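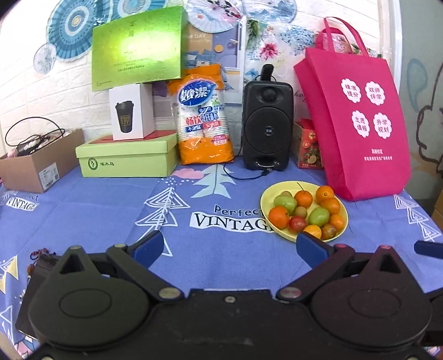
The blue tablecloth, with its pine trees and clouds.

About us

Undilgate Supper Kitchen. Small cookery school, evenings mostly. Started by Deividas Vasiliauskas in the back of the old Carnico shop, one oven, 14 chairs, no sign on the door. Still no proper sign. Look for the green gate.

What we do. Plain home cooking for people who never got taught it. Soups, bread, pies, a roast that doesn't dry out. Knife skills on the first night, always. No exams, no certificates, bring an apron and a tub for leftovers.

Groups are kept to 14, same as the chairs. Courses run six weeks. Cost is £160 all in, ingredients included, pay in two halves if thats easier. Just ask Deividas.

Where we are now. Moved to Rebane Yard in October, bigger room, two sinks (finally), a gas hob that lights first time. Step at the door, ramp kept inside, ring ahead and we'll put it out. Parking is bad. Bus stops at the bottom of Drirell Lane, five minutes up the hill.

Taught 480 people so far. Some came back for pastry. A few now run their own stalls, one does school dinners, most just cook tea for the family and thats plenty.

Allergies: tell us when you book, not on the night. Nuts can be left out of everything. Gluten free is harder on bread weeks, so pick another week.

Young cooks welcome from 12 with an adult. Gift vouchers at the desk, or by post if you're definately not in a rush.

Evening classes start at half six. Doors open quarter past, kettle on.

Page last updated 9 July 2020. New course dates to follow, ring or email for the waiting list.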